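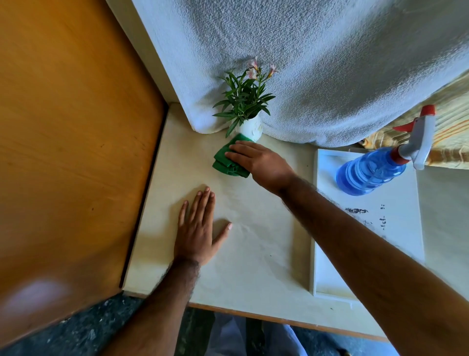

Botholm Guest House - room safety and cleanliness check
Room 32, January round
Checked by: Paula Căpraru
With: Bakari Nyanda (second month on the floor and doing great!)

COUNTER AND VASE

Surface wiped back to front, corners included - OK
Cloth color correct (green for counters) - OK
Vase stable, no chips on the rim - OK
Plant identified and safe for guests - FOLLOW UP
Comment: Love having flowers in the rooms, please keep it going! The leaves look a lot like oleander, though, and if that's what it is, every part of it is poisonous. Anca, could you ask the flower supplier for the name? Until we hear back, gloves on for trimming, and no cut stems in rooms booked with small kids or pets. Wipe up to the base and then lift the vase and get underneath, it only takes a second.

FABRIC BEHIND THE COUNTER

Hanging securely - OK
Clear of outlets and the heater - OK
Hem clean - REDO
Comment: The gray one is so nice and thick, but a hem that close to the counter picks up whatever we push toward the back. Lift it before wiping. Bakari did this on the second pass and it made a real difference.

DOOR

Opens fully, closes without a push - OK
Latch and chain - OK
Gap by the frame dusted - OK
Comment: Virgil fixed the squeak. Thank you, Virgil!!

FLOOR AND BATHROOM

No trip hazards between bed and door - OK
Bath mat grips when stepped on - OK
Hot water at the tap - OK
Night light working - NO
Comment: Bulb is out. Spares are in the Barbu cabinet, top shelf, behind the Fevwood polish (which we still don't use on the counters, it leaves them slick).

CLEANING CART

Bottles labeled and capped - OK
Gloves in two sizes - MEDIUM ONLY
Comment: Large gloves are on the next order. Borrow from the cart upstairs for now.

Result: pass with 2 items to fix, plus the plant question
Recheck: 2 p.m., Zamfira Sârbu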